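4. Putting the Dzene wall panel on the wall

Read this section to the end before you start to drill. Two persons are needed for steps 5 to 8.

4.1 Before you begin

The Dzene panel can be used on brick, concrete and plasterboard walls. The screws in the bag are for brick and concrete only. For plasterboard, please buy the Bindus hollow wall anchors (order number 3205) or ask in your local hardware store for anchors of the same strength.

CAUTION: Electric cables and water pipes can be inside the wall. Check with a detector in the whole area where you will drill, also above and below it.

You need a drill, a spirit level, a pencil, a tape measure and a cross-head screwdriver. The small hex key is in the bag with the screws.

4.2 Fixing the rail

1. Choose the height. For adults who stand, we recommend that the lower edge of the panel is 81 cm from the floor. For a classroom with small children it can be lower.

2. Hold the rail on the wall and put the spirit level on top of it. Mark the 4 holes with the pencil.

3. Drill the holes. Clean the dust out of each hole, then push in the plugs until they are flat with the wall.

4. Screw the rail on. Do not tighten the outer screws fully yet - you will need a little movement in step 6.

Note: The Asix rail from the older set has different hole distances. Do not use it with this panel, even if it seems to fit.

4.3 Hanging the panel

5. Lift the panel together and hold it with the top leaning a little toward the wall.

6. Lower the hooks into the rail. If one hook does not go in, lift the panel off again and move the rail at that side.

7. Tighten the outer screws through the two openings in the top edge.

8. Close the safety catch under the panel with the hex key. Turn until you feel resistance, then stop.
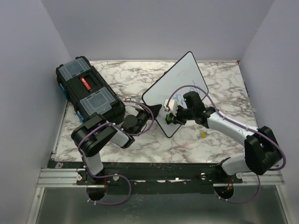 4.4 First cleaning

Remove the protective film slowly, from one corner. Wipe the surface with a soft cloth and clean water, and let it dry before you write on it. Do not use kitchen sponges with a rough side.

If ink stays on the surface after some weeks, use the Zokanska cleaning liquid. Spray it on the cloth and never directly on the panel, so that no liquid can run behind the edge.

Check the safety catch every September. For spare hooks, give part number 521 when you order.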